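Section 7. Comparing Finger Pads on the Caveo Hand-Held Gripper

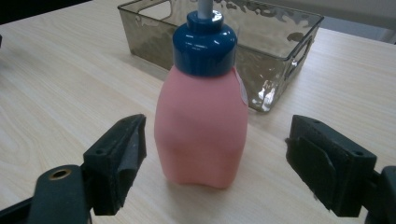 Fig. 7-1. Fingers open on either side of a pink bottle with a dark blue cap, black foam pads fitted.

By now you have the gripper talking to the Zinholm controller and the jaw travel set, so this is where it gets fun! Swapping pads changes how the tool feels in your hand more than any setting in the menus, and you can run the whole comparison on a kitchen-sized table in one afternoon.

The bottle in Fig. 7-1 is a great first object. It has smooth sides, rounded shoulders and a body that narrows a little toward the bottom before flaring out again, so a pad that holds well at one height may slide at another. Any plastic bottle with a similar shape will do.

7.1 Before you start

You will need the gripper, both pad sets (foam and the ribbed Parulen set), the small hex key from the lid pocket, a bottle and the log sheet from Appendix B.

CAUTION: Set the controller to HOLD before touching the pad screws. The fingers can close without warning if the trigger is bumped.

7.2 Baseline with foam pads

1. Stand the bottle upright on a flat table. Leave room behind it if you are working in front of a bin or other clutter. A bit of clutter is good practice for the camera.

2. Open the fingers fully and bring the tool in low, with clear table showing between each pad and the bottle. It does not have to be perfectly centered.

3. Check the live view. Both pads and the full body of the bottle should be visible. A tall cap or tube may run out of view at the top, and that has no effect on the pad test.

4. Set grip force to 80 on the controller scale and close slowly.

5. Lift, hold while the timer runs for 7 seconds, and lower the bottle back to the table.

6. Write down "held," "crept" or "dropped." Creep means the bottle moved in the pads but stayed in the grip.

7. Repeat at the shoulder, the middle and the narrow part near the base.

NOTE: Look over the foam edges between rounds. Scuffs and light fraying are normal. If an edge has lifted, press it flat and check it again after the next lift. Replace the pad when the foam no longer stays down or after 400 closes, whichever comes first.

7.3 Ribbed pads

1. Set HOLD, remove the pad screws and slide the foam pads off.

2. Fit the ribbed pads with the ribs running across the finger. Snug the screws by hand only.

3. Run PAD ZERO from the Tools menu. Skip this and your force readings will be off for the whole session.

4. Repeat all of 7.2 at the same force and the same three heights.

Trí Phí ran this comparison on the bench unit one Saturday and logged 137 lifts. The foam crept less at the shoulder, the ribs did better near the base, and the difference was easy to feel by hand. Your bottle may well disagree, so please send us your sheets!

7.4 If the live view is washed out

Shiny caps throw bright highlights. Turn the bottle a little, or lower Exposure one step in the Bạch viewer. Leave Auto Gain off until both pad sets are logged.

Go on to Section 8 for thin objects.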